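What Is a Circuit Board, and Why Is There One in the Toaster?

Somewhere in your house, right now, a small flat board is doing a job you have never thanked it for. There is one in the microwave. There is one in the remote control, assuming you can find the remote control. There may even be one in your toothbrush, which is a lot of brains for something that lives in a cup.

These are circuit boards, and they are how electricity gets told where to go.

Electricity needs a path

Electricity will only flow if it has a complete loop to travel around. That loop is called a circuit. Break it anywhere and everything stops, which is exactly what you are doing when you flick off a light.

A torch needs one simple loop: battery, switch, bulb, back to the battery. A games console needs thousands of loops, all crossing over and under one another without touching. Imagine building that out of loose wires. People used to. Early radios and televisions were stuffed with wire that somebody had to join by hand, and if one piece came loose you missed the end of your program.

Then engineers worked out that you could put flat copper lines on a stiff board and use those instead. The lines are called tracks or traces. They are a bit like streets on a map, except there are no roundabouts and no one gets lost and blames the map.

Why are they green?

Many of them are, but they don't have to be. The colour comes from a thin coat called solder mask, which covers the copper and protects it. You can have it in blue, black, white, purple or red. Electricity does not care what colour it is travelling under. It has no taste at all.

They don't have to be rectangles, either. A board has to fit inside its gadget, so if the gadget is round, the board often is too.
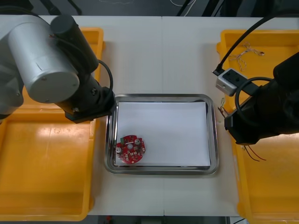
A round, red circuit board. The small silver cylinders standing up are capacitors.

Meet the locals

Each part on a board is called a component, and each has its own job.

Resistors slow things down. They limit how much current gets through, like a teacher standing in the doorway at lunchtime.

Capacitors store a little electric charge and let it go again, sometimes very quickly. They help to smooth out bumps in the supply. Many look like tiny tins of soup. Please don't treat them as soup.

Diodes let current through one way and block it the other. The kind that glows is a light-emitting diode, or LED, and it is the reason your bedroom is never completely dark.

Chips are the flat ones, usually black, with metal legs or pads. A chip can hold millions of very small switches. It is also the part most likely to be given credit for everything, much to the annoyance of the resistors.

What holds it all on?

Solder (in Australia we say the L, in Canada they mostly don't, and both sides are quite sure about it). Solder is a metal mixture that melts easily. It flows around the joint, cools, goes hard, and makes a connection that electricity can travel through.

Bigger parts often have legs that poke through holes in the board. Smaller ones sit flat on top. Those are called surface-mount parts, and some are smaller than a grain of rice. If you drop one on the carpet, it belongs to the carpet now.

Can I look at one?

Yes, with a grown-up and an old gadget that runs on small batteries. Take the batteries out first. Then undo the screws and see how many kinds of component you can name.

Never open anything that plugs into the wall, even if it is unplugged. Some capacitors hold their charge long after the power has gone, and they can give you a nasty shock. Leave microwaves and old televisions well alone. Broken gadgets should go to an e-waste collection point, where the copper and other metals can be used again.

Words to know

Circuit: a complete loop that electricity can flow around.
Track: a thin copper line on a board.
Component: any part fixed to a board to do a job.
Solder: the metal that joins parts to the board.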